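I run Trevis, a celebrity news and telly gossip site, and I'm after a part-time writer to join us from October. We've been going for 8 years, we put out 70 stories a week, and there are 3 of us doing it, which is why I've been eating toast over my keyboard most evenings.

## What you'd be doing

Mostly short pieces of 400 words or so: who's dating whom, red carpet frocks, baby news, who's fallen out on the dancing shows and who's made it up again. You'd pick stories up from the morning list, write them, find the quotes and send them over to Tetteh Abugri, our editor (he's lovely, but he will take out your exclamation marks).
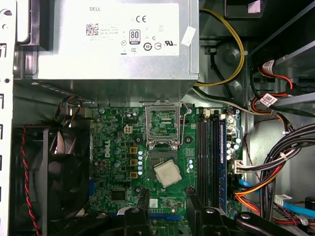 Shifts are 7am till noon, four days a week, and one of those is always Sunday — half of showbiz seems to split up on a Saturday night. You can work from home or come in to the office in Basville, where the kettle is on all day and the biscuits are fought over.

## Who I'd love to hear from

You read this stuff anyway! You know your soap stars from your reality stars, you can write a clean sentence quickly, and you'd ring a publicist to check before you'd print a rumour. I don't mind about degrees or where you've worked before. If you've only ever written a fan blog, send me that. 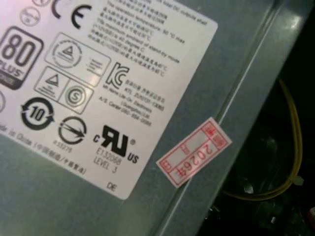

We don't do stories about celebrities' children, and we don't do weight. If that sounds dull to you, we won't get on.

## How to apply

Send me two sample stories and a few lines about the last bit of gossip you couldn't stop talking about — no CV needed at this stage. Post or drop them in to Ming-te Yip, Trevis, Tandden House, Basville. I read every one myself and I'll write back either way.
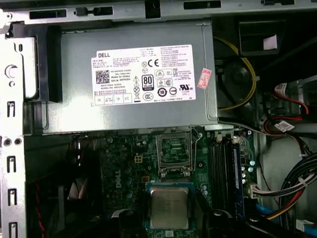 *Dell power supply and motherboard, with the case open*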